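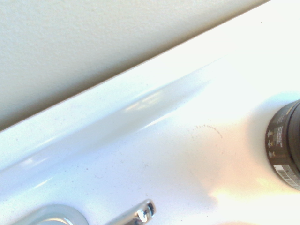
Hard water scale, soak test no. 4

January 12, 2023

Back on the limescale business after the holidays. I mixed a fresh batch of citric acid this morning, 35 grams into a liter of tap water, and split it between the two Birkard beakers (the tall one still has that chip, please be careful with it). The scale is the same stuff as last time, flakes out of the kettle from the Asden flat, dried overnight on the radiator shelf.

First weigh-in was 1712 mg, which is more than I wanted to use up in one go, but I'd already tipped it in — so that's the sample! Lots of fizz in the first few minutes, then it calmed right down. After an hour I filtered it, dried what was left and got 1205 mg. Slower than I'd hoped. The vinegar run before the break looked faster, but I never wrote down the room temperature for that one, so I can't really compare them. Lesson learned, thermometer now lives next to the scale.

Ilango thinks I should be stirring. I think he's right, but I want one more still run first, because bathroom scale just sits there under a wet rag and no one stirs it.

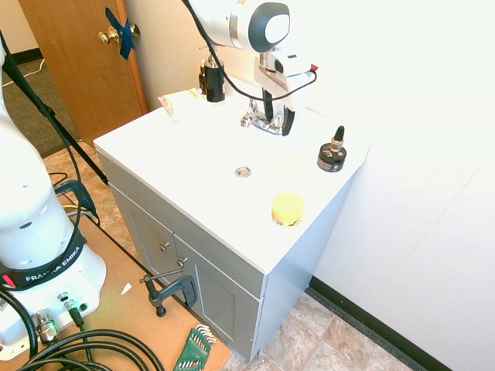
Can the used acid go back in the bottle for the next run?
Please don't, it's already partly spent and full of calcium, so the next numbers would come out low.

Mostafa has the fine filter papers until Monday. Still to do: warm run, and rinse the funnel.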